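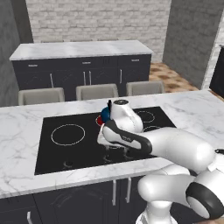 Ese Wike asked before the session whether we couldn't skip the budget part and go straight to picking an arm, given that everyone already has a favorite. I get it, I really do! But last year's class picked first and budgeted second, and I spent most of May reading plans that had a beautiful robot in them and no money left for the thing it stands on. So, budget first.

Handout 7 - Planning the purchase of a kitchen arm
Updated 10/01/2024

Your assignment stays the same as in the last handout: one arm with a gripper, working over a kitchen island with a cooktop in it, handling small objects. You're planning for the Nikia test kitchen, and you have 75 thousand dollars to spend. That has to cover everything through the first year.

What goes in the budget

People write down the arm and stop. The arm is usually the biggest line, sure, but in the Nikia plan it should come to no more than 40 percent of the total. I know that sounds low. Put these on your sheet too:

Gripper and spare fingertips (fingers wear out, and they get bumped into things)
Mount or base, plus whatever has to be done to the counter or floor to hold it
Cameras and cables
Controller and a computer, if the controller doesn't come with the arm
Simulation software, per seat - read the license, some are yearly
Shipping, installation and the electrician
Training for whoever runs it
Service contract
A reserve

On the reserve: I want to see a real number in there. If your total lands exactly on the budget, I'll send it back.

Simulate before you sign

Everybody should have the kitchen scene running by now. Use it for buying decisions, please, and don't save it for the programming weeks. Reach is the big one. Place the arm at the corner of the island and see if it gets to the middle of the cooktop with the gripper pointing down, and then try the far burners. An arm that only just makes it stretched out is the wrong arm, or it's in the wrong spot, and moving a base in the simulator costs you a minute or two (moving a real one through a stone countertop is another story).

Check clearance around the fingers as well. Small items sitting close together are hard to pick apart, so if your gripper is too wide for that, find out now, while it's still a line in a spreadsheet.

What the simulator won't tell you: how slippery the glass is in real life, how loud the thing gets, or how long the vendor takes to answer the phone.

Comparing quotes

You have three quotes in the course folder, from Drendix, Sarby and Ajayi. They're not written the same way, which is annoying and also pretty true to life. Drendix bundles the gripper with the arm. Sarby lists everything separately and leaves out shipping. Ajayi looks like the cheapest until you get to the service page. Put all three on the same sheet, over 5 years, and only then tell me which one you like.

Bring your sheet to the next session, printed, with your reach test results stapled behind it.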